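Tags: Offshore Racing, Open Data, Datasets

# Skiltholm Passage Logs

Hourly deck log entries from amateur and semi-professional ocean passages, transcribed from paper and normalized to one row per hour. Maintained by Tarek Helmy. Last updated 2024-12-20.

## Contents

- `passages.csv` – one row per passage: boat, rig type, crew size, departure and arrival ports, start and end times
- `hours.csv` – one row per logged hour, keyed to `passage_id`
- `sails.csv` – sail changes, with the reason if the skipper wrote one
- `notes/` – free-text remarks, one file per passage, spelling left as written

The release covers 90 passages by 41-foot and smaller monohulls. Passages shorter than 180 nautical miles were dropped. Boats sailed in a staffed race category are marked `race`; everything else is `cruise` or `delivery`. The Kerkar subset holds solo passages only and can be selected with `source = kerkar`.

## Fields in hours.csv

`time_utc` is the time of the entry, corrected from ship's time where the log gave an offset. `lat` and `lon` are in decimal degrees. `cog` and `hdg` are true, in whole degrees. `sog` is in knots. `baro` is in hectopascals; a reading of exactly 1000 is valid and should not be treated as a placeholder. `wind_dir` and `wind_force` are the skipper's estimate unless `wind_src` is `inst`.

Missing values are blank. Earlier releases used -1 for missing barometer readings, and some scripts in the wild still filter on it.

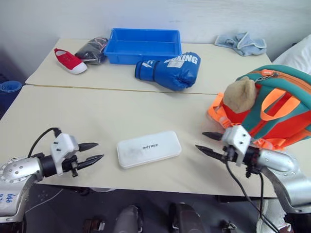

Photo: Skitwood

## Transcription

Logs were scanned at the owner's end and typed in by two readers working separately. Where they disagreed, a third reading was made from the scan and `flag` was set to 1. If the entry still could not be read, the field was left blank and `flag` set to 2. Positions implying more than 25 knots between consecutive hours were checked by hand against the scan. Errors made by the skipper were kept; errors made by the readers were fixed.

Ship's time is the weakest part of the set. Several crews changed clocks mid-passage without noting it. The Mendoza logs are the worst case, and their `time_utc` values should be used with care near the date line.

## Known problems

- Duplicate rows at watch changes in passages 14 and 37
- Magnetic headings not converted in one delivery log; see `notes/52.txt`
- Gusts and mean wind mixed in the same column for the October departures
- Rows after 2000 hours UTC on the final day are often filled in from memory in port

## Use

Free for research and teaching. Commercial routing software needs written permission from the log owners – ask first. Do not use for navigation. Please cite the release date with the set name.

Corrections are welcome as a pull request against the CSV, with the passage number and the page of the scan.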